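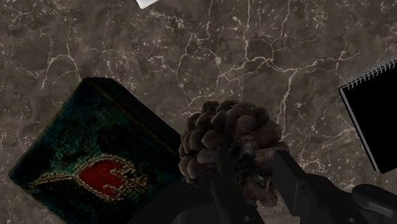 Right, a little thread on trying to learn the accordion at my age, as a few of you asked how it's going. Short version: loud.

I got mine secondhand from a shop in Ekham back in January. It's a 60 bass, made in 2000 according to the bloke, red, and it weighs as much as a toddler. I'd gone in for guitar strings!

My teacher is Aldo Ruggiero, who some of you will know from the folk nights. First lesson he wouldn't let me touch the keys at all. Just bellows, in and out, for the whole hour. I sounded like a sleepy cow.

The left hand is the mad bit. You can't see the buttons, so you're feeling for a tiny dimple on the C and hoping. I still land on the wrong one whenever I look up (or think about dinner).

Progress so far: 2 waltzes, one of them at a proper speed, and most of a polka by Matěj Kadlec that Aldo swears is for beginners. It has 4 key changes. I have my doubts about Aldo.

Next door have been lovely about it, to be fair. I stop at eight in the evening and I've promised to leave the polka alone till I've got the middle section sorted. She did ask if I'd thought about headphones, bless her.

If you're tempted, do get the straps fitted properly before anything else. I had mine far too loose for weeks and my left shoulder has only just forgiven me. A back strap helps loads too.

Anyway, there's a beginners' session at Stalach next month and I've put my name down for one tune, the slow waltz. Come along if you're nearby, and clap even if I stop halfway!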